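Setting up your Hivero 4 travel rod and reel

Read this section before you take the rod to the water for the first time. Allow half an hour and do it at home, on a table, with decent light.

4.1 Joining the rod

1. Slide the four pieces out of the cloth sleeve and lay them in order, thickest to thinnest.
2. Start at the tip. Push the top two pieces together with the guides a quarter turn out of line, then twist until they line up.
3. Add the next piece in the same way, and finish with the butt section.
4. Look down the rod from the handle. If a guide sits off to one side, twist that joint only.

Note: A small gap at each joint is normal. Do not force the pieces to close it.

Caution: Never join or carry the rod near overhead power lines. Carbon rods conduct electricity.

4.2 Fitting the reel

1. Loosen the locking ring on the handle.
2. Put one end of the reel foot under the fixed hood and slide the other hood over the free end.
3. Tighten the ring by hand. Do not use pliers.

The handle of the Pikerano 2000 reel comes set for left-hand winding. To change it, unscrew the cap on the right, draw the handle out, and swap the two over.

4.3 Filling the spool

You will need a bowl of water, a cloth and a full spool of line. Clear enough of the table to work with both hands.

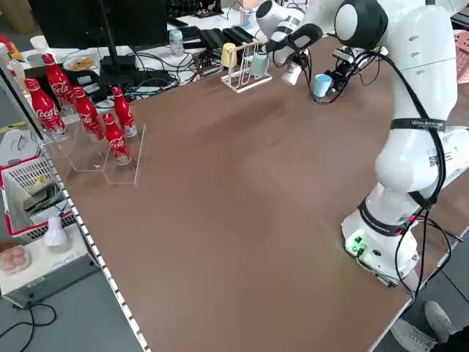

1. Thread the line through the lowest guide only, open the bail arm and tie the line to the spool.
2. Close the bail arm. Lay the supply spool flat in the bowl, label up.
3. Pinch the line lightly with the damp cloth and wind slowly.
4. After 20 turns, let the line go slack. If it springs into coils, turn the supply spool over.
5. Stop when the line is 2 mm below the lip of the spool.

Caution: An overfilled spool throws loops when you cast. Strip a few metres off if this happens.

4.4 Setting the drag

1. Thread the line through all the guides and tie on a swivel.
2. Ask someone to hold the swivel while you lift the rod to a normal fishing angle.
3. Turn the front knob until line slips off under a firm, steady pull.

Back the knob right off before you store the reel.

4.5 Spares

Replacement tips are kept at the Skanham workshop. Write to Adhiambo Mollel in the parts office, quoting part 79 and the number printed above the handle. The workshop is closed in August.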